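Fallix ツアー用ステージ入出力システム 設置・運用手引書
第4章 会場への搬入から開場前確認まで

改訂日 2025年3月8日
発行 Fuline 技術資料室
監修 Polyxeni Politis

4.1 本章の適用範囲

本章は、Fallix ステージユニット(以下「ステージユニット」)および Fallix コンソールユニット(以下「コンソールユニット」)を巡回公演の会場に仮設し、開場前の確認を終えるまでの手順を定めるものです。常設設備としての据え付けについては第7章を、屋外公演における追加の措置については付録Cを参照してください。

本章の手順は、出演者側の音響担当者が機材を持ち込み、会場側の舞台技術者が立ち会うことを前提としています。複数の出演団体が同一のシステムを共用する公演では、4.8「共用公演における設定の管理」を併せて読んでください。

本章で使用する表示の意味は次のとおりです。

警告 守らない場合、死亡または重傷に至るおそれがある事項
注意 守らない場合、けがまたは機器の損傷に至るおそれがある事項
補足 操作上の参考となる事項

4.2 作業前に用意するもの

次のものが揃っていることを確認してから作業を開始してください。

・ステージユニット本体
・コンソールユニット本体
・主回線用および予備回線用のネットワークケーブル
・電源ケーブル(ロック機構付き、付属品)
・入力表および出力表(最新版)
・舞台配置図
・管理ソフトウェア Besuva を導入した管理用端末
・ケーブル識別用のラベルおよび筆記具
・養生用テープおよびケーブルプロテクター

入力表は、公演ごとに作成した最新のものを使用します。前回公演の入力表に手書きで修正を加えたものを持ち込む例が見られますが、舞台側と客席側で異なる版が使われる原因となるため、必ず版番号を付して印刷し直してください。

補足 入力表の書式は Besuva の「帳票」メニューから出力できます。既存の書式を使用している団体は、その書式のままで差し支えありません。ただし、チャンネル番号、音源名、マイクロホンまたは DI の種別、ファンタム電源の要否、スタンドの種別の各欄を省略しないでください。

4.3 設置場所の選定

1. 会場側の舞台技術者と協議のうえ、ステージユニットの設置場所を決定します。標準の設置場所は下手袖です。上手袖に設置する場合は、主回線の引き回しが緞帳および吊物の動作範囲を横切らないことを確認してください。

2. 設置場所の床面が水平で、ぐらつきがないことを確認します。台車に載せたまま使用する場合は、すべてのキャスターを固定します。

3. ステージユニットの前面および背面に、扉を全開にできる空間を確保します。背面の排気口を幕類で覆わないでください。

4. 調光設備の主幹ケーブルと信号ケーブルが並行する区間が生じる場合は、経路を見直します。交差が避けられない箇所では、直角に交差させてください。

5. コンソールユニットの設置場所を決定します。客席内に設置する場合は、客席係の責任者に避難経路の位置を確認し、通路にかからないようにします。

警告 避難口および防火設備の前に機器やケースを置かないでください。空きケースの一時置き場についても同様です。

注意 ステージユニットをケースから取り出す作業は、必ず 2 名以上で行ってください。

4.4 主回線および予備回線の敷設

ステージユニットとコンソールユニットの間は、主回線と予備回線の 2 系統で接続します。予備回線を省略した状態での本番運用は、保証の対象外となります。

1. 敷設経路を舞台配置図に記入し、会場側の承認を得ます。

2. 主回線用ケーブルの両端に「主」、予備回線用ケーブルの両端に「予備」のラベルを貼ります。ケーブルドラムを使用する場合は、ドラム側の端子にも同じ表示をしてください。

3. ステージユニット側から敷設を始めます。ドラムに巻いたままのケーブルに通電して使用することは差し支えありませんが、ドラムは人の通らない場所に置き、転がり止めを施してください。

4. 主回線と予備回線は、可能な限り別の経路に敷設します。同一経路とする場合でも、同じケーブルプロテクターの同じ溝に収めることは避けてください。

5. 人が通行する箇所には、ケーブルプロテクターを設置します。養生用テープのみによる固定は、出演者および来場者が通行しない箇所に限ります。

6. 扉を通過する箇所では、扉を完全に閉じてもケーブルが圧迫されないことを確認します。防火扉の下を通すことはできません。会場に専用の通線口がある場合は、それを使用してください。

7. 敷設後、ケーブルの全長を歩いて点検し、折れ、潰れ、ねじれがないことを確かめます。 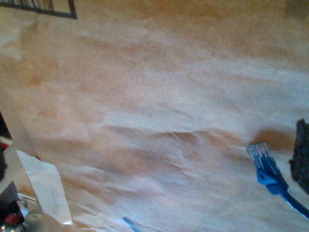
図4-1 青色のイーサネットケーブル

ケーブルの被覆の色は、系統の識別に用いないでください。会場が備えるケーブルと持ち込みのケーブルが混在すると、同じ色が異なる系統に使われることがあります。系統の識別は、必ず両端のラベルによって行います。

会場の常設ネットワーク配線を利用する場合は、次の条件をすべて満たす必要があります。

・両端の端子盤の間が、他の機器を介さず直接結線されていること
・会場の業務用ネットワークおよび来場者用無線設備と物理的に分離されていること
・会場側の責任者が、公演期間中に当該配線の接続を変更しないことを書面で確認していること

補足 会場の端子盤の番号は、舞台側と客席側で一致していないことがあります。アンドレアディス音楽堂(Andreadis)では、下手袖の端子盤と客席後方の端子盤で番号の付番方向が逆になっています。初めて使用する会場では、導通試験器で対応を確認してください。

注意 端子盤の扉を開けたまま本番を行わないでください。暗転時に出演者が接触した事例が報告されています。

4.5 電源の接続

1. 会場側の舞台技術者に、音響用電源の位置、容量および電圧を確認します。照明用電源から分岐した回路には接続しないでください。

2. ステージユニットおよびコンソールユニットの主電源スイッチが、いずれも「切」の位置にあることを確認します。

3. 電源ケーブルを本体の電源入力端子に差し込み、ロックがかかるまで右に回します。

4. 電源ケーブルのもう一端を、音響用電源に接続します。

5. 二重化電源を使用する場合は、電源入力 A と電源入力 B を、それぞれ別の回路に接続します。同じ電源タップから両方を取ると、二重化の効果が得られません。

6. 接地が確保されていることを、会場側の立ち会いのもとで確認します。

音響用電源から取り出す機器の合計が 2000 W を超えることが見込まれるときは、事前に会場側と回路の割り振りを協議してください。出演者が持ち込むギターアンプおよびベースアンプは、見落とされやすい負荷です。打楽器奏者の電子機器、鍵盤奏者の電源タップに接続される周辺機器についても、出演団体の舞台監督に照会のうえ、負荷表に記入してください。

海外からの出演者を迎える公演では、楽器用アンプの定格電圧が会場の電圧と異なることがあります。変圧器を使用する場合は、変圧器の定格容量と発熱に注意し、布や楽器ケースをかぶせないでください。

警告 雑音の除去を目的として接地を外すことは、いかなる場合も行わないでください。雑音への対処は 4.9 に記載しています。

4.6 起動と同期の確認

1. コンソールユニットの主電源スイッチを「入」にします。表示部に起動画面が現れ、続いて待機画面に切り替わるまで、操作を行わないでください。

2. ステージユニットの主電源スイッチを「入」にします。

3. ステージユニット前面の「主回線」表示灯と「予備回線」表示灯が、ともに緑色に点灯することを確認します。橙色の点滅は接続相手を探している状態、赤色の点灯は異常を示します。

4. コンソールユニットの「同期」画面を開き、クロックの基準が「コンソール」になっていることを確認します。録音機材または映像中継車に信号を渡す公演で、基準を外部に置く必要がある場合は、先方の技術責任者と合意した内容を記録してから変更してください。

5. 管理用端末で Besuva を起動し、「機器一覧」にステージユニットとコンソールユニットが表示されることを確認します。

6. 「機器一覧」に表示されたファームウェアの版が、両機で一致していることを確認します。一致していない場合は、同期が取れているように見えても、本番での使用を避けてください。更新の手順は第9章にあります。

7. 主回線をステージユニットから抜き、音声が途切れずに予備回線へ切り替わることを確認します。この試験は、客席およびモニターのスピーカーの出力を絞った状態で行います。

8. 主回線を再び接続し、「主回線」表示灯が緑色に戻ることを確認します。

9. 予備回線についても、抜いた状態と戻した状態のそれぞれで表示灯を確認します。

電源を切るときは、起動と逆の順に行います。パワーアンプおよびパワードスピーカーは、必ず最初に切ってください。

4.7 入力の接続と回線確認

ステージユニットは、標準構成で 24 系統のマイク/ライン入力を備えています。拡張ユニットを追加した構成については、付録Aの番号表を参照してください。

4.7.1 入力の接続

1. 入力表に従い、舞台奥から順にマイクロホンおよび DI を配置します。一般的な編成では、ドラムス、打楽器、ベース、ギター、鍵盤、管楽器、歌唱の順となりますが、団体が独自の順序を定めている場合はそれに従ってください。

2. 各ケーブルのステージユニット側の端に、入力表のチャンネル番号を記したラベルを貼ります。

3. コンソールユニットで、全チャンネルのファンタム電源が「切」、全チャンネルが「ミュート」であることを確認します。

4. ケーブルをステージユニットの入力端子に接続します。

5. 入力表でファンタム電源が「要」とされているチャンネルについて、1 チャンネルずつ「入」にします。

注意 ファンタム電源を「入」にしたまま、マイクロホンの抜き差しを行わないでください。リボン型マイクロホンを使用するチャンネルでは、入力表の該当欄に赤字で「不可」と記入し、コンソールユニットの「保護」機能を有効にしてください。

複数の奏者が持ち替えを行う編成、たとえば弦楽器奏者が曲ごとに楽器を替える編成では、楽器ごとにチャンネルを分けるか、切替器を用いて一つのチャンネルにまとめるかを、リハーサルの前に決定してください。切替器を用いる場合は、楽器ごとの出力差をあらかじめ揃えておくことを推奨します。

4.7.2 回線確認

回線確認は、舞台側 1 名、客席側 1 名で行います。連絡にはインターカムを使用し、大声での伝達は避けてください。

1. 客席側の担当者が、チャンネル番号と音源名を読み上げます。

2. 舞台側の担当者が、該当するマイクロホンに向かって声を出すか、指で軽く触れて信号を送ります。マイクロホンを叩いたり、息を吹きかけたりしないでください。

3. 客席側の担当者が、メーターとヘッドホンで信号を確認し、「良」または「不良」と応答します。

4. 「不良」の場合は、その場で原因を追わず、入力表に印を付けて次のチャンネルに進みます。

5. 全チャンネルを終えた後、印の付いたチャンネルについて、ケーブル、マイクロホン、入力端子の順に交換して原因を特定します。

6. 同じ要領で、モニター出力を 1 系統ずつ確認します。イヤーモニターの確認は、受信機を耳に装着せず、音量を下げた状態から始めてください。

4.7.3 入力感度の調整

入力感度は、出演者が本番と同じ強さで演奏した状態で調整します。回線確認の段階で定めた感度は、仮のものとして扱ってください。

リハーサルでは本番より控えめに演奏する出演者が少なくありません。歌唱と管楽器のチャンネルでは、メーターに十分な余裕を残してください。反対に、感度を下げすぎたままコンソール側で持ち上げると、舞台上の雑音が目立つようになります。

4.7.4 音量の管理

会場が音量の上限を定めている場合は、その値、測定位置、測定方法を会場側に書面で確認します。上限が指定されていない会場では、本書の標準設定として、コンソールユニットの「音量警告」を 110 dB に設定してください。この値は瞬時値に対する警告であり、来場者および従事者の聴覚保護に関する会場の規定に代わるものではありません。

4.7.5 打楽器台およびアンプ台

打楽器台、アンプ台など、床から一段高い台の上に機器を置く場合は、次の手順で準備します。

1. 台の脚の固定を確認し、四隅に順に荷重をかけて、がたつきがないことを確かめます。

2. 台の表面に突き出た釘やねじがないことを確認します。

3. 打楽器を置く範囲に、滑り止めの敷物を敷きます。

4. ケーブルは台の後方から引き上げ、台の縁で折れ曲がらないように余長をとって固定します。

5. 台を転換で動かす場合は、台上の入力を多芯ケーブルにまとめ、台の後方に着脱点を設けます。着脱点の番号は、入力表の備考欄に記載してください。
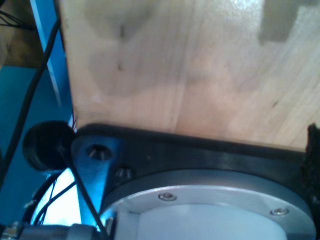 図4-2 合板の板面(明るい色調のもの)

台の表面への養生用テープの直接貼付けについては、会場ごとに扱いが異なります。糊残りのために原状回復費用を請求された例がありますので、搬入前に会場の規定を確認してください。ねじ止めおよび釘打ちは、会場の書面による許可がない限り行うことができません。

4.8 共用公演における設定の管理

二つ以上の団体が同じ日に同じ舞台に立つ公演では、設定の取り違えを防ぐため、次の規則に従ってください。

1. 団体ごとに Besuva 上で個別の「公演ファイル」を作成します。一つの公演ファイルの中で、シーン番号だけを分けて複数団体の設定を保存することは避けてください。

2. 公演ファイルの名称には、団体の略称、会場の略称、出演順を含めます。

3. リハーサルは、原則として出演順の逆に行います。最初に出演する団体が最後にリハーサルを終えることで、舞台をそのまま開演時の状態にしておくことができます。

4. 各団体のリハーサル終了時に、公演ファイルを保存し、管理用端末と外部記憶媒体の両方に複製を残します。

5. 転換時は、次の手順で切り替えます。

(a) 主出力をミュートする
(b) 会場内音楽の再生を、独立した入力で開始する
(c) 次の団体の公演ファイルを呼び出す
(d) 舞台側の担当者が接続変更の完了を報告する
(e) 変更のあったチャンネルのみ回線確認を行う
(f) 舞台監督の合図を受けて、主出力のミュートを解除する

共同主演の形式をとる公演では、終演間際に両団体が合同で演奏することがあります。合同演奏の曲については、いずれの団体の公演ファイルを基にするかを事前に定め、追加となる歌唱マイクロホンと楽器入力を専用のチャンネルに割り当ててください。客演の有無が当日まで決まらない場合は、歌唱用の予備マイクロホンを舞台袖に用意し、全公演ファイルで同じチャンネル番号を空けておきます。

補足 「呼出し保護」機能を使用すると、公演ファイルを切り替えても、指定したチャンネルの設定が変わらないようにできます。司会用マイクロホン、会場内音楽、インターカムの各チャンネルには、この機能の適用を推奨します。

4.9 開場前に異常が認められたとき

「主回線」表示灯が橙色に点滅し続ける
ケーブルの両端の接続を確認し、ラベルの系統と端子の系統が一致しているかを確かめてください。一致している場合は、ケーブルを予備のものと交換します。

表示灯は緑色であるが、音声が出ない
コンソールユニットの「入力割当」画面で、入力元が「ステージ」になっていることを確認してください。前回公演の公演ファイルを呼び出した直後は、再生試験用の入力元が残っていることがあります。

特定のチャンネルにのみ雑音が入る
ケーブル、DI、楽器の順に切り分けを行います。DI の接地切替スイッチは、ここで初めて操作してください。電源側の接地には手を加えないでください。

全チャンネルに周期的な雑音が入る
クロックの基準が二つ以上の機器で「主」に設定されている可能性があります。4.6 の手順 4 に戻ってください。

モニターでハウリングが発生する
該当するモニター出力を下げ、マイクロホンとスピーカーの向きを見直します。等化器による補正は、位置と向きの調整を終えてから行います。

公演ファイルを呼び出せない
外部記憶媒体の複製から読み込みます。複製も読み込めない場合は、標準ファイルを呼び出し、入力表に基づいて手動で割り当ててください。壊れたファイルは削除せず、調査のために保管してください。

以上の処置で回復しない場合は、ステージユニットの予備機への交換を検討します。開場時刻が迫っているときは、原因の究明よりも予備機への交換を優先してください。交換後は 4.6 の手順 3 以降を改めて行います。

4.10 開場前確認表

次の各項目を、音響担当者と会場側の舞台技術者の双方が確認し、署名してください。

・主回線、予備回線の表示灯がともに緑色である
・回線切替試験を終えた
・全入力の回線確認を終え、「不良」の印が残っていない
・全モニター出力の確認を終えた
・音量警告の設定値を会場側に伝えた
・公演ファイルの複製を外部記憶媒体に保存した
・通行箇所のケーブルプロテクターに浮きやずれがない
・避難口および防火設備の前に物がない
・最初に出演する団体の公演ファイルが呼び出されている
・主出力がミュートされ、会場内音楽のみが再生されている

確認表は、公演の終了後も巡回公演の最終日まで保管します。11月期の巡回公演から、確認表の写しを Besuva に添付できるようになりました。添付した場合も、署名のある原本は廃棄しないでください。

4.11 問い合わせ

本章の手順に関する照会は、Fuline 技術資料室(担当 Kyriaki Makris)宛てに、ステージユニットの製造番号、ファームウェアの版、会場名を添えてお送りください。故障時の連絡先は巻末に掲載しています。

関連項目
第5章 本番中の操作
第6章 撤収と梱包
付録A 拡張ユニットの番号表
付録C 屋外公演における追加措置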